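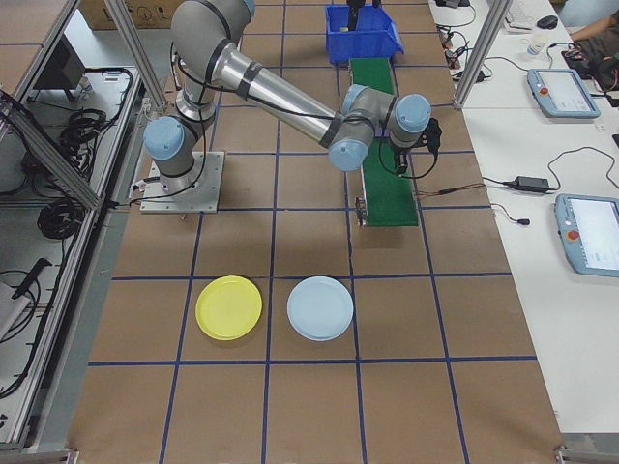
When does the new Herncombe water tariff take effect?
The new tariff applies to all metered supplies read on or after 01/05/2024.

Wultudon Water has set out revised charges for the Herncombe supply area, which covers 2,603 household connections and 816 business connections. The standing charge is unchanged. The volume charge rises by 4 per cent for households and 5 per cent for businesses.

Where a billing period spans the start date, use will be split by day and each part charged at the rate then in force. Customers need not send in an extra reading, though readings supplied through the online account will be used in place of an estimate.

The increase will pay for the relining of the Furkis trunk main between the Shehu reservoir and the treatment works. Survey work completed in March found corrosion at several joints on the lower section. Supply will be kept up through the parallel main during the works, and pressure at the tap is expected to stay within normal limits.

Nataša Kos, head of network planning at Wultudon Water, said: "The lower section will be relined first. Work on the upper section will follow once the joints have been tested under full pressure."

Customers on the reduced tariff will stay on it and do not have to apply again. The full schedule of charges is printed on the back of the next bill.

Ends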